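Lemesura Sorting Set

Translucent bins and small colored pieces for tabletop sorting

The Lemesura Sorting Set is a group of open plastic bins and a supply of small shaped pieces in matching colors. It is meant for use on a flat table by one person or a small group. Sort by color, sort by shape, or do both in two rounds. There is no board and there are no batteries.

We sell it mostly to classrooms, after-school rooms and therapy practices. Plenty of families buy it too, usually in the smaller size.

What comes in the set

Bins. All bins are open at the top and made of translucent plastic, so the contents show through the sides. The set includes both upright bins and shallow trays. Colors are orange, yellow and clear. The clear ones are useful as a "everything else" bin, or as the starting tray that the pieces are tipped into before sorting.

Pieces. Cylinders, sticks and cubes in red, green, and yellow. The greens vary a little from batch to batch, from a light green to something closer to lime. We leave them mixed on purpose, and they all count as green. The yellow cubes run slightly toward orange. If you want a closer match, leave a note with the order and we will pick from one batch.

Guide sheet. One folded sheet with sorting tasks in order of difficulty.

Sizes

Starter: 28 pieces, three bins
Group: 100 pieces, bins for four places
Room pack: 300 pieces, bins for a full classroom, packed in a lidded Grondach crate

The pieces are the same in every size. You can start small and add to it later.

Setting up a table

Any flat top will do. Bare wood works well because the pieces show up against it and don't slide as much as they do on glass or a glossy laminate. The cylinders do roll. On a table with a slope, put a ruler or a strip of molding along the low side, or use a table with a raised edge.

Leave open space between the bins. People tend to line the bins up in a row in front of the person sorting, and that is fine for a first round. After that, try moving them apart: one at the back, one on each side toward the front. It makes the person look, reach and choose a direction each time. Start with nine or ten pieces spread loosely over the middle, lying at whatever angle they land. Add more once that goes smoothly.

The colored bins don't have to match the pieces that go in them. Putting red pieces in the orange bin is a harder task than it sounds, and the guide sheet has a page on it.

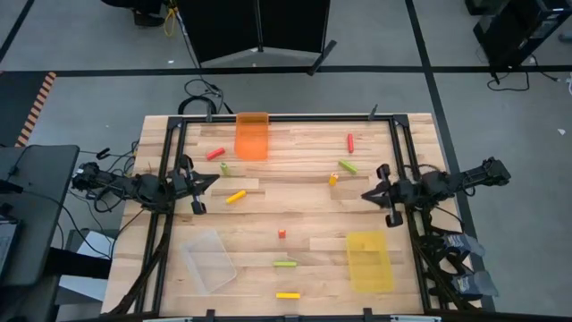
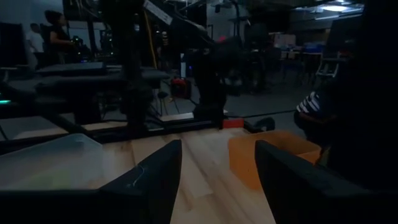 The bins and pieces in use on a wooden tabletop

For shape sorting, use the shallow trays for the sticks and the upright bins for everything else. Long pieces can lean across the corner of a tall bin and catch the next one going in. If that bothers you, turn the bin so its long side faces the person.

Cleaning

Wash the bins by hand in warm water with dish soap and dry them with a soft cloth. Abrasive pads leave marks that show when light comes through the plastic. The pieces can go in a mesh bag and be rinsed together. Let them dry flat on a towel before they go back in the crate. Don't put the bins in the dishwasher – the heat can warp the rims.

Please note

Small parts. Not for children under three. The cubes are the smallest pieces in the set and the ones most often lost, so every size ships with a few spare.

Extras and replacements

Single bins, any color
Refill bag of 100 mixed pieces
Refill bag, one color only
Lennox drawstring bag, holds the Starter pieces
Grondach crate with lid

Prorkuslow trays from the older range will stack with the clear trays in this set, but not with the orange or yellow bins, which have a different rim.

Ordering

Item number 625. Orders for the Starter size leave our shop within two working days. The Room pack is put together to order and takes a little longer, especially in August and September. Schools can pay by purchase order. Unused sets can be returned within 28 days in the original packing, and missing pieces are replaced free if you let us know when the set arrives.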